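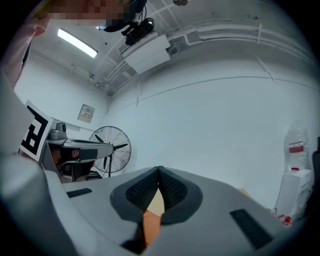
Figura 1. Vista a partir de uma das pinças manuais, com a segunda pinça e o seu marcador fiducial à esquerda.

Gravard - demonstrações bimanuais com pinças manuais
Ficha do conjunto de dados

Resumo
O conjunto Gravard reúne 3526 demonstrações de manipulação bimanual, distribuídas por 15 tarefas domésticas. Destina-se ao estudo da aprendizagem por imitação sem teleoperação: o operador executa a tarefa com as próprias mãos, por meio de 2 pinças instrumentadas, e a trajetória é depois transferida para o robô. A versão atual substitui a de julho, cujo alinhamento temporal entre as câmeras era insuficiente.

Método
A pose relativa entre as pinças é estimada a partir dos marcadores fiduciais e refinada por odometria visual. Nos trechos em que nenhum marcador é detectado, a estimativa provém somente da odometria, e o campo pose_origem regista essa condição. A abertura dos dedos é calculada em separado para cada pinça.
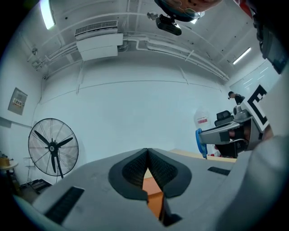 Por Su-bin Gil e Chang-ho Yeom
Laboratório Skastalness, 09/10/2019

Resultados
As políticas treinadas com as três vistas superaram, em todas as tarefas, as treinadas apenas com as vistas das pinças. A diferença foi maior nas tarefas com gavetas - nestas, o puxador fica frequentemente oculto pelos dedos no momento do contato. A comparação completa consta do relatório Laskowska, distribuído com os dados.

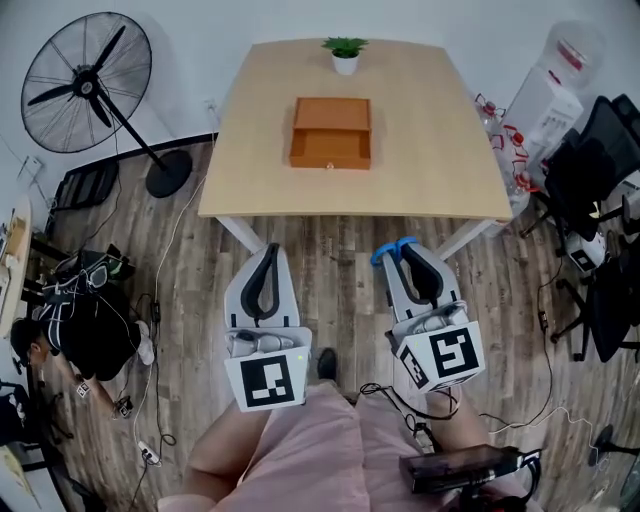 Figura 2. Vista da câmera de cabeça: caixa com gaveta sobre a mesa e as duas pinças em primeiro plano.

Divisão
O conjunto de teste contém 571 demonstrações; as restantes destinam-se a treino e validação. Nenhum operador figura em mais de uma partição.

Limitações
Todas as gravações foram realizadas em ambientes interiores. Não há medição de força. Os rostos foram desfocados por processo automático, e podem subsistir falhas - solicita-se que sejam comunicadas aos autores.

Licença e acesso
Uso restrito à investigação não comercial. Os pedidos de acesso devem ser dirigidos ao repositório Damham, com indicação da instituição e do responsável pelo projeto.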